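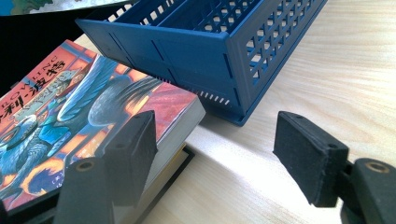 Blue basket and one of the paperbacks, on the table.

Forum > Storage and Shelving > Baskets for paperbacks: plastic or not?

mathis_millet
Monday, July 28, 2025
I am moving my paperbacks off an open shelf and into baskets inside a cupboard. The basket in the photo is rectangular, blue plastic, mostly solid along the long side with a row of narrow slits near the lower edge, and open diagonal lattice on the short end. The book is a Rowling in Chinese, one of a set I want to keep together.

Two questions. Is lattice bad for paperback covers over time? And do I stand the books on their tails or lay them flat? The cupboard shelf is 40 cm deep and closes with a door, so light is not a concern.

Vinodia
Stand them up, spines to the top if you must, but tails down is better. Flat stacks are fine up to four or five books. After that you lift the whole pile each time you want the bottom one and the corners suffer.

On the lattice: it will mark a soft cover if the book is pressed against it for months. I had a faint diamond pattern on the back of a cookery paperback after one winter. Cut a piece of card to the size of the end wall and slide it in.

shelfdepth44
I disagree about the card. The openings let air through, and a closed cupboard has little enough of that already. Block the end and you are left with the slits. My cupboard is on an outside wall and I had spotting on the page edges by January with solid-sided boxes. I changed to open ones and have had no new spotting.

Vinodia
One end out of two. Air still gets in at the top, there is no lid.

shelfdepth44
There is no lid, but there is a shelf above it. What is the gap?

mathis_millet
Shelf spacing is 44 cm, so there is plenty of gap above the basket. Internal wall, heated room on the other side.

shelfdepth44
Then damp is unlikely to trouble you. I would still leave the ends open and put the hardest book at each end, a hardback if you have one.

Zakham
Nobody has mentioned weight. Put a full row on the kitchen scales before you commit. Mine came to 680 g for two thick paperbacks, and a basket takes a good many more than two. Thin plastic bows in the middle of the long side when you pull it out by one end. Watch the rim at the bottom as well, if it has a flange it will catch on a shelf joint.

mathis_millet
It does have a flange. The shelf is one piece, 1000 mm wide, no joint. I could stick felt under it.

Zakham
Felt is fine. Do not use the rubber dots, they grip and you end up dragging the shelf liner out with the basket.

Vinodia
Back to the covers. If the set is one you care about, put each book in a clear polyester sleeve. That deals with the lattice and the rubbing, and shelfdepth44 can have his air.

shelfdepth44
Sleeves on reading copies is excessive. He will take them off the first time he reads one and not put them back.

mathis_millet
Probably true. I will go with tails down, ends open, a hardback at each end and felt underneath. Labels next: is there anything that sticks to this sort of plastic and comes off cleanly?

Zakham
Tie-on tag through the lattice. No adhesive needed.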